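오늘은 드디어 하일루(Hailu) 오픈데이에 다녀왔다! 아침부터 비가 와서 갈까 말까 했는데 안 갔으면 진짜 후회할 뻔했다. 버스를 잘못 내려서 19분이나 걸었고 운동화는 다 젖었지만 뭐, 괜찮다.

입구에서 베르나데트 매디건 씨가 이름표를 나눠 주고(내 번호는 93번) 바로 시연 자리로 데려갔다. 양손에 그리퍼를 하나씩 쥐고 물건을 다루는 작업인데, 나는 로봇 팔이 혼자 휙휙 움직이는 것만 상상하고 갔던 터라 사람 손이 이렇게 많이 들어가는 줄 몰랐다.
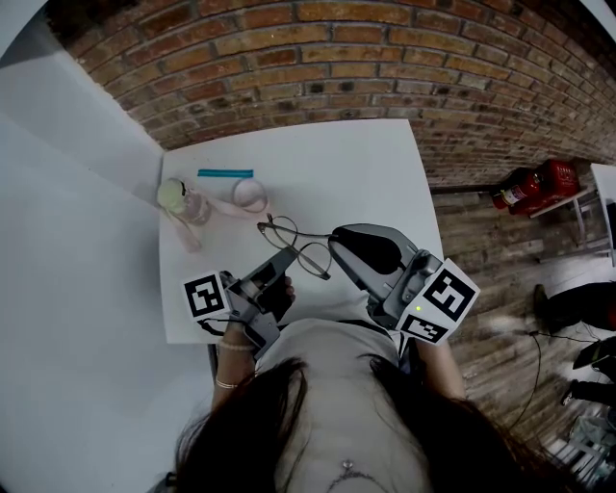
마지막 수정: 2019년 11월 4일

하필 안경이라니! 동그란 렌즈에 얇은 테라서 보는 내가 다 조마조마했다. 내 안경도 저렇게 생겼는데 나는 맨손으로도 벌써 두 번이나 휘어 먹었다. 그리퍼 옆에 붙은 흑백 무늬 큐브가 자꾸 눈에 들어와서 레나토 델라 페냐 씨한테 물어봤더니 위치를 잡는 데 쓰는 표식이라고 한다. 설명이 길었는데 반은 놓쳤다 ㅠㅠ 벽이 빨간 벽돌이라 연구실보다는 오래된 작업실에 놀러 간 기분이었다.

집에 와서 젓가락 두 벌을 양손에 들고 안경을 집어 보다가 엄마한테 혼났다. 2월에 또 연다는데 그때는 수진이도 꼭 데려가야지. 운동화는 아직도 축축하다.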